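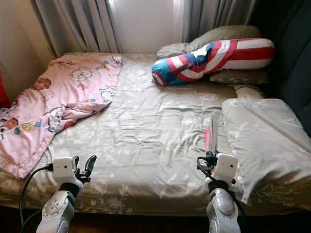 Plamden two-arm bed-making kit: how I set mine up and keep it going

I sell these as a complete kit, and the one I use for bed work is my own, so what follows is what I do with it at home and on jobs. You get a left arm, a right arm, two black two-finger grippers, the wrist cables and a Sisen controller. The frame you bolt it to is sold separately (sorry, the postage was silly).

Setting the height

Park the arms so the grippers sit just above the near edge of the mattress. Mine are a touch lower than the manual likes, but fitted sheets are thin and slippery, especially the satiny sort, and I'd sooner have the fingers close to the cloth. Do both arms in the same session! I once did the left one in the evening and the right one the next morning and spent a week chasing a lean that was all my own doing.

Cables

Leave a proper loop at the wrist. The left one on mine swings well out to the side and comes back down along the arm, and I like it that way – pull it tight and the plug works loose within a month or so. The right one runs closer in. If you tie them, use soft ties and don't go near the joint caps.

Gripper fingers

Wipe them with a barely damp cloth before every session. Fluff off blankets is the worst for it. Fingers should open and close without a click, and if you do hear one, it's usually the little screw at the root. Nip it up gently. I change the fingers after 2000 grips, and a spare pair comes in the box.

I always finish with a thin strip test. Give one gripper a narrow bit of see-through plastic, held upright, and leave it for 10 minutes. If it droops or slides, the grip setting wants to go up a notch. Then swap hands and do the other.

Wrist and forearm

Check the small screws on the forearm every July, or whenever you move house with it. Keep polish off the dark dot on the wrist box. A dry lens cloth is plenty.

Spares

Qiu wrist cables fit both sides, part 1060. The older Tarkine fingers fit too, but they're stiffer and I find they pinch satin, so I only stock them for heavier bedding. Page last updated November 11, 2023.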